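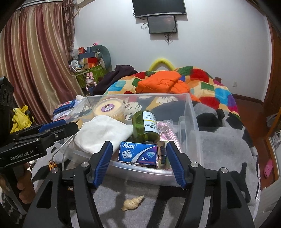
Yusri Menon wrote in to say that the first capital call is the moment Vitano starts to feel like a real fund office, and that this section should come much earlier in the guide. We moved it up two chapters!

4. Setting up your first capital call

Have your signed commitment list and the fund's bank details open before you begin. The sample fund used in these steps is Tarthorpe II, with 38 investors and a total commitment of $150 million.

4.1 Create the call

1. Open Funds and choose your fund from the list.
2. Click Calls, then New call.
3. Enter the purpose. Keep it short and clear, for example "Purchase of Handen, plus fees". Investors see this line at the top of their notice.
4. Enter the amount as a percentage of commitments or as a dollar total. Vitano fills in the other one for you - a lovely time saver when the deal team changes the price late in the day.
5. Set the due date. Most fund agreements ask for a minimum notice period, and you can save yours under Fund terms so the calendar grays out any date that falls too soon.

Note: If you enter 15 percent for Tarthorpe II, the total should read $22.5 million. Try it in the sample fund first and get a feel for the screen.

4.2 Check the split

1. Click Preview split. Each investor gets a row with commitment, amount called to date, and amount due now.
2. Look for rows marked in orange. These investors have a side letter or an excuse right on file.
3. Open each orange row and choose Apply or Ignore.

Caution: Ignore can't be undone once notices have gone out. You will have to cancel the call and issue a new one.

4.3 Send the notices

1. Click Generate notices and open at least one of the PDFs.
2. Compare the bank details with your own records, digit by digit.
3. Ask a second user to approve. The Send button turns green when they have.
4. Click Send.

Payments show up on the Receipts tab as you match them, and watching that column fill is great fun. If you keep your books in Rønning, go to section 5 to connect the two before the first payment arrives.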